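Part 3: Stocking your Stoltness snack tray

4. Wipe the channels with a damp cloth and let them dry. I skip soap — it leaves a film I can taste.

5. Load the back channel first, then work toward you. Leave a finger's width at each end so you can lift things out.
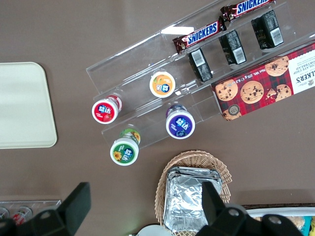 6. Slide the tray onto its shelf with both hands.

Note: Mine holds 33 items, but I stop at 20 and it's so much easier to grab one!

Caution: Keep chocolate out of direct sun. I learned that one in March.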